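Prernitdale Park Visitor Forum
Attractions and Shows: Closure of the Hera Mirror Walk

Brirkik_Moderator
The park has confirmed that the Hera Mirror Walk will close to guests at the end of September. The attraction has a posted capacity of 25 guests per group and is reached by the footbridge behind the Pinto Railway station. Members are asked to keep discussion of the closure in this thread. Duplicate threads will be merged.

passholder1531
Thank you for the notice. I wish to record my disagreement with the decision. The Mirror Walk is among the few attractions at Prernitdale that a family may enter at its own pace, without a height requirement. The posted wait on Tuesday was up to 46 minutes, which does not suggest a lack of interest.

northgate_608
With respect, a long wait is not the same as high attendance. The attraction admits small groups and holds each one until the previous group has left the final room. The Pinto Railway moves far more guests with a shorter line. I would support a replacement on the same site, provided that the footbridge remains open.

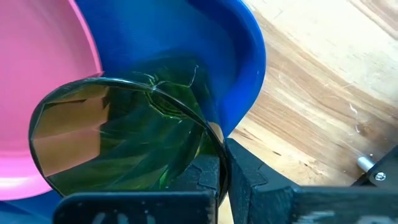 northgate_608
I would add a point on upkeep. The panels in the second corridor have looked worn for several seasons, and guests have raised the matter at the service desk. Mirrored surfaces are difficult to keep presentable. A small round mirror with a dark rim can show fine pale lines spreading like a web near its top edge, and the eye goes directly to them. The same is true of a full-height panel in a corridor where guests are meant to lose their bearings.

passholder1531
Worn panels may be replaced. I do not accept that upkeep alone justifies closure. The park restored the carousel over a single winter and reopened it with the original music.

lakeside_annual
I take no firm position on the closure, but the previous post overlooks the location. The carousel stands beside the main service road. The Mirror Walk can be reached only by the footbridge, and any large panel must be carried across outside operating hours. Guests with limited mobility have also found the bridge too steep. 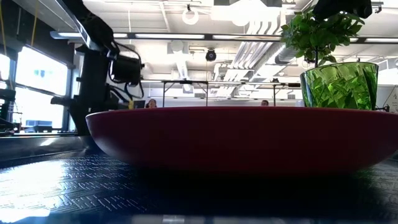 Red bowl on a dark blue tabletop.

lakeside_annual
May I ask whether the Hera Terrace snack counter will close as well? It shares an entrance with the Mirror Walk, and my household usually eats there before the evening parade.

Brirkik_Moderator
The notice refers only to the Mirror Walk. The snack counter is not mentioned. This thread will be updated if the park issues further information.

passholder1531
Noted. I have written to guest services to request a refurbishment in place of a closure and would encourage other members to do the same.

northgate_608
I will be writing as well, in support of the opposite view.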